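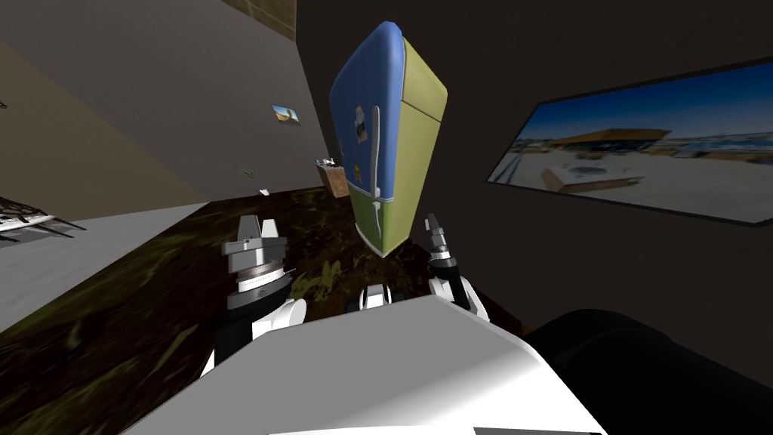
Bench jeweler, repairs and resizing
Nederetti, Brikgate workshop

We have read a lot of job ads for jewelers and we don't believe most of them. They promise creative freedom and a family atmosphere, and then you spend your first year soldering jump rings in a basement. So let's start with the jump rings. You will solder plenty of them. You will also resize rings, retip prongs, tighten stones, restring pearls and take in chains that another shop has already repaired badly.

The bench has three jewelers and needs a fourth. You would report to Gwenllian James, who runs the workshop and checks every piece before it goes back to the front counter. Last year 1,140 repair jobs came through, and 894 of them were rings. If you dislike rings, please save yourself the bus fare.

What we want

At least two years of paid bench work. Course time is fine to mention, but we won't count it. You should be able to size a gold band up or down without leaving a seam we can find with a loupe, and we will look. Platinum experience would help. Laser welding can be learned on the job, and we would rather teach you than undo somebody's bad habits.

We are doubtful about portfolios. Anyone can photograph a nice ring, and it may well be someone else's ring. Bring two finished pieces you made or repaired yourself, and be ready to tell us what went wrong with them. If your answer is that nothing did, the interview will probably be short.

What you get

Hourly pay, with the rate stated in our first reply to you. Paid overtime in the weeks before the holidays. A proper bench with its own extraction, and tools supplied, though most people end up bringing their own pliers. There is no commission and no bonus scheme, as we have yet to see one that made a repair better.

The shop opens at 10 a.m. and the bench starts at 8:30. The trial is one paid day on real repairs, with Sebastián Gallardo at the next bench.

How to apply

Write to Amerley Mensah at the Brikgate counter, or drop a letter off in person. One page is enough. Tell us where you have worked, which metals you handle every week, and the last job you had to do over. Leave out the word "passionate." We hope to have someone started in October, but if the right person doesn't turn up we will keep looking.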